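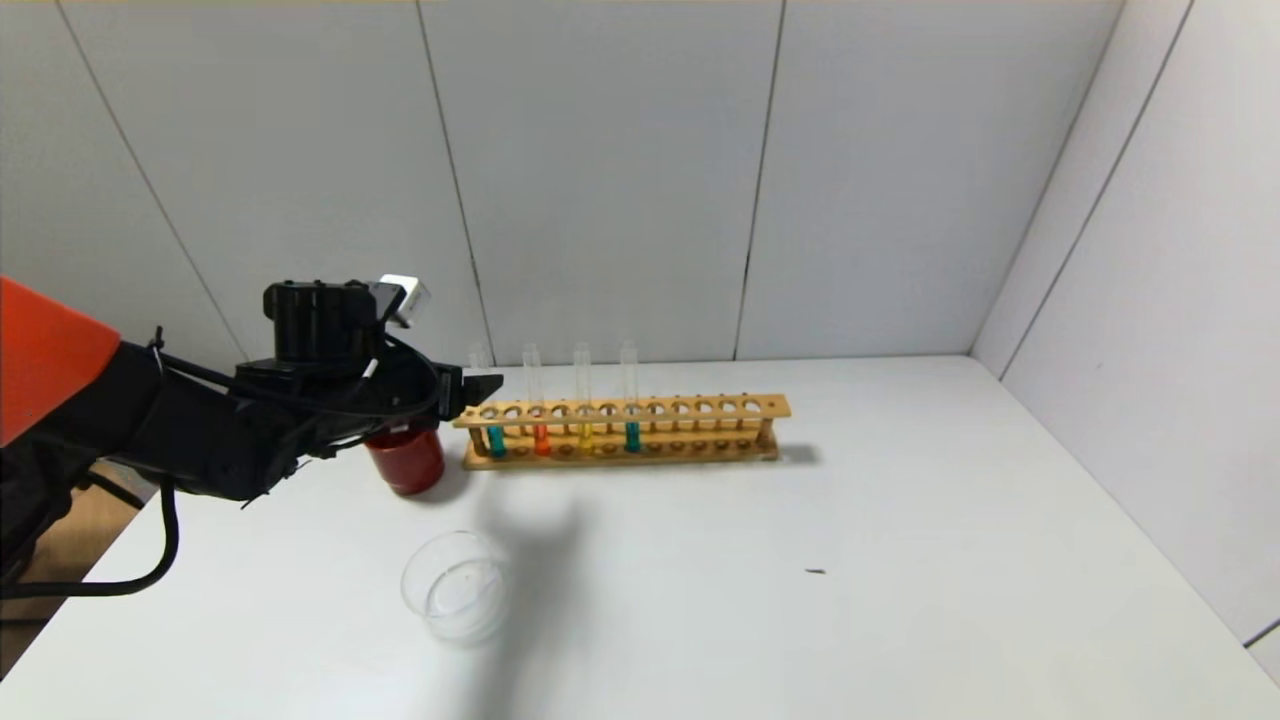

Orange and black over a white tabletop.

Yeshi Ejigu picks up on the second ring and apologizes for the dog before I've even said hello. She's been home in Vallejo for most of the year, and she sounds like somebody who is very ready to be on a stage again.

"I miss the bad monitors," she says. "I miss the guy who yells for the one song you didn't rehearse!"

Her new album, Jarnholm, has 12 songs on it, and I've had it on in the car pretty much nonstop. It's a lot slower than the dance stuff she used to do with Fusulness, the band she started with bass player Meron Degefa. I asked if that was on purpose.

"Kind of? I wrote six of them at night, and my neighbor goes to bed early. You sing quieter, you play slower. Then Meron came over and said don't you dare speed these up."

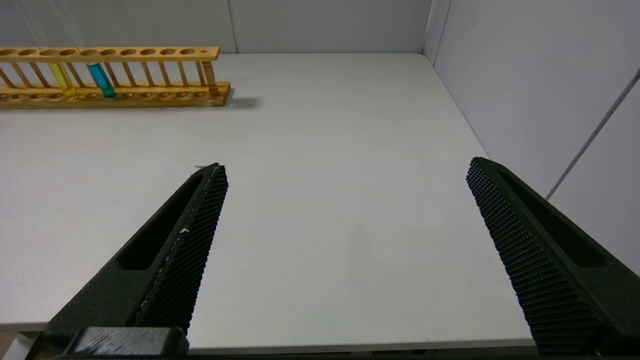
Yellow and blue in a wooden rack.

Degefa plays on all but 3 of the tracks. The horns are Aslı Polat, who Ejigu had never met in person when they made the record - they sent files back and forth and argued over text about one trumpet line for weeks.

"She was right about it," Ejigu says. "Print that, she'll frame it."

My favorite is the closer, "Salt Road," which is just her and a krar her aunt Nuria Wubshet gave her when she was a kid. You can hear a chair creak about a minute in (I rewound it to make sure it wasn't my car). She did two takes and kept the first. 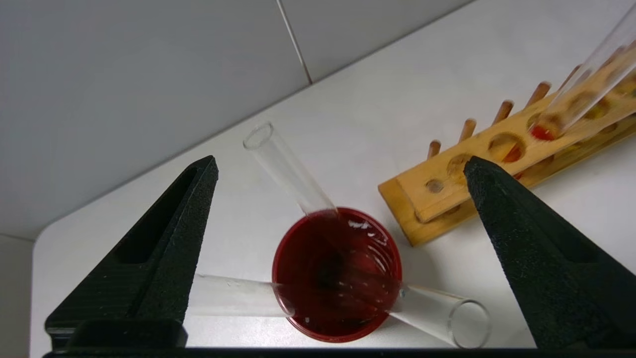

A red dish on the white tabletop.

So what about shows? She's on the bill for the Gunddale festival in September, if it goes ahead, and she wants the full band with her, horns and all. Hemi Ruddock is back on drums, too, after sitting out the last Fusulness tour with a bad shoulder.

"Hemi's been practicing on couch cushions," she says. "We're going to be so loud. I'm sorry in advance."

Then the dog started up again and she had to go.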